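Section 4
Preparing the Table and Sorting Loose Items

This section explains how to prepare a Nellow table for daily use and how to sort the small items that collect on it. It applies to all shared rooms furnished under the Rurosance plan, including break rooms, craft rooms, and study rooms. Read the whole section before you begin. Assembly of the table legs is covered in Section 2, and wall placement is covered in Section 3.

4.1 Before You Begin

The following supplies are required:

Two soft cotton cloths
Mild dish soap
A bowl of lukewarm water
A shallow tray for pens and markers
A bowl or basket for whole fruit
A lidded container for other food
A roll of labels

The tray and the lidded container are included in the Mavromatis storage set. Other containers may be used if they have a flat base and no sharp edges. Do not use unglazed clay pots directly on the tabletop. The base can leave fine scratches that cannot be polished out.

Allow 20 minutes for the first cleaning and sorting of a table. Later sessions are usually shorter.

CAUTION: Do not use scouring powder, steel wool, or any cleaner that contains bleach. Damage caused by these products is not covered by the Nellow warranty.

4.2 Clearing the Tabletop

1. Remove cups, plates, and any item that contains liquid.

2. Remove papers and books. Place them on a chair or shelf, away from the water bowl.

3. Move the remaining small items to one end of the table. Lift each item. Do not slide it across the surface.

4. Check along the wall, where the back of the table meets it. Pens, caps, and crumbs often gather at this point.

5. Set aside any item that cannot be identified. Instructions for these items are given in 4.6.

NOTE: In rooms used by more than one group, leave work in progress where it is and clean around it. Attach a label with the name of the group if none is present.

4.3 Washing the Surface

1. Add a small amount of dish soap to the water and stir.

2. Dip the first cloth and wring it out well. The cloth should be damp but should not drip.

3. Wipe the table from the wall toward the front edge in long, straight strokes.

4. Wipe the edges and the rounded corners separately. Fold the cloth over the edge and follow the curve with light pressure.

5. Rinse the cloth in clean water and repeat steps 3 and 4.

6. Dry the entire surface with the second cloth.

7. Wait 4 minutes before returning any item to the table.

Fresh marker ink can usually be removed with the damp cloth alone. For ink that has dried, apply a drop of undiluted dish soap, leave it in place for one minute, and wipe it away. If a mark remains after two attempts, stop and report it on the room sheet. Repeated rubbing dulls the finish, and the dull area will be more noticeable than the ink.

CAUTION: Test any stain remover on the underside of the table first. Do not test it on the top.

4.4 Sorting Pens and Markers

1. Check that each marker has its cap and that the cap is fully closed. Press until it clicks or until no gap can be felt.

2. Try each marker on scrap paper. Discard any marker that does not write after three strokes.

3. Wipe the barrel with a dry cloth if there is ink on it.

4. Lay markers flat in the tray. Do not stand them upright in a cup, as this draws ink away from one end.

5. Keep permanent markers and whiteboard markers in separate trays. Label each tray on the short side, facing the room.

The standard tray holds 27 markers in a single layer. Do not stack a second layer. Extra markers should be returned to the supply cabinet.

NOTE: Replacement caps are not supplied. A marker without a cap must be discarded, even if it still writes.

4.5 Sorting Food Items

Food and writing supplies must not share a container. Sort food after the pens and markers have been put away, and wash your hands between the two tasks.

1. Place whole fruit in the fruit bowl or basket. Put firm, heavy fruit at the bottom and soft fruit on top.

2. Check bananas each day. Small brown speckles on the peel are a normal sign of ripening, and the fruit may stay in the bowl. Remove a banana if the peel has split or is leaking.

3. Place bread, rolls, dough, and boiled eggs in a lidded container. Label the container with its contents and the day. Eggs and dough must go into the refrigerator.

4. Discard cut or partly eaten food at the end of the day.

5. Empty all food containers on Friday and wash them before the weekend.

Most tables will need both 4.4 and 4.5, as pens and food are commonly left side by side. 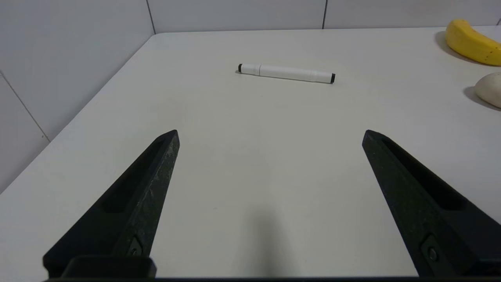

Figure 4-1. White marker and banana on the tabletop, before sorting.

With a mixed group of items such as this one, begin with the marker. Check the cap as described in 4.4, place the marker in its tray, and then continue with the fruit and any other food. Wipe the places where food has rested before the table is used for paper.

CAUTION: Do not leave ripe fruit directly on the tabletop overnight. Juice from a split peel can stain light surfaces.

4.6 Items That Cannot Be Identified

1. Do not taste, cut, or open the item.

2. If it may be food, place it in a separate lidded container. Label the container "Unknown" and add the day and the room number.

3. If it is clearly not food, place it in the lost property box for the room.

4. Enter the item on the room sheet.

Possible food items are discarded at the end of the same day. Other items are kept until the next monthly check.

4.7 Returning the Table to Use

1. Confirm that the surface is dry to the touch.

2. Place the marker tray at the left end of the table and the fruit bowl at the right end. Leave at least 80 centimeters of clear surface between them.

3. Return papers and books from the chair or shelf.

4. Sign the room sheet and note any stain, scratch, or loose edge.

In rooms fitted with the Rirach shelf, the marker tray may be stored on the lower shelf. The fruit bowl must remain on the table, where it can be checked without reaching.

Questions about this section should be directed to Hertta Ikonen, Room Services. Requests for replacement trays and containers are processed in April; use the form at the back of this guide.

Continue to Section 5, Chairs and Floor Protection.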